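Home About Projects Reports Partners Contact

Homdale Candidate Conduct Project: Second Progress Report to the Stalance Fund

Prepared by Kianoush Naseri, project coordinator. Period covered: from the start of April to the end of July.

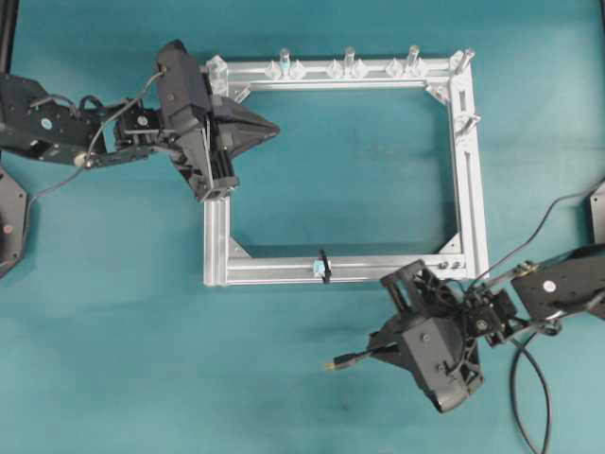
The project works with the people who stand for the Homdale district council, and with the people who already sit on it. Its purpose is that debates between them stay safe and are understandable to voters. In our first report we explained why the public meetings had become difficult, and I do not repeat it now. In this period we moved from preparation to real meetings. The conduct agreement is the center of the work, and I sometimes compare it to a rectangle of aluminum rails with small triangular brackets in the corners: the rails are the rules on speaking time and interruption, and the brackets are the small side promises which keep the rules straight when somebody pushes on them. We have learned that the side promises need more work than the rules.

1. The agreement

By July, 69 candidates and sitting members had signed the conduct agreement. Our target for the whole year is 100 percent of the registered candidates, and we will not reach it. Two party groups told us that they will sign only if the other signs first. Ardalan Shojaei has met both of them separately, and he proposes that they sign in the same room at the same hour. One group has accepted this in writing. The other has asked for a change in paragraph four, about the use of nicknames for opponents on stage. We sent them a new wording and we are waiting.

2. Public meetings

Four meetings were held, in the Yazdani hall and in the market school. The biggest was the meeting on the bus routes, with roughly 900 visitors, many of them standing. The hall allows 1000 persons, so we stayed within the permission, but the doors were slow and the start was delayed by forty minutes. Bogdan Costache moderated all four. He used the yellow card system from the agreement three times, two times for interruption and one time for a personal remark about the family of another candidate. The candidate apologized from his seat and the meeting continued.

I must also report one bad evening. After the second meeting two council members argued loudly in the parking area, and supporters of both sides joined. There was pushing but no injury. A short video was shared widely the same night, and for several days the local newspapers wrote only about this and not about the housing questions which were discussed inside. Both members have since met with Ming-te Su, our mediator. They did not become friends, but they agreed to leave by different doors, and they have kept to it.

3. Training

Azadeh Mahmoudi gave the training for first-time candidates. It has five sessions, mostly practice: how to answer a false claim in one minute, how to refuse a challenge without making a new one, what to do with a microphone that is still open. The participants asked for more time on social media, where most of the quarrels begin. We have added a sixth session from September. It is paid from the line for printing, where we spent less than planned.

4. Difficulties

The telephone line for complaints, which is operated for us by Eltell, was out of service for nine days in May. We did not know this until a voter told us by letter. Eltell has given a credit for the month and now sends a test report every morning at 8:00. We have printed 600 leaflets with the new number, and they are in the post offices and the libraries.

The other difficulty is the calendar. The council has not yet decided the date of the by-election in the north ward, so we cannot book the hall there. If the decision comes later than October, we would like to ask your permission to move one meeting into the next budget year. I will write separately about this.

5. Next period

We plan three more meetings, the joint signing of the two groups, and a small survey of visitors at the doors. The financial table is sent with this report as a separate file. Ming-te Su will be absent for part of August, and during this time questions on mediation can be sent to Ardalan Shojaei.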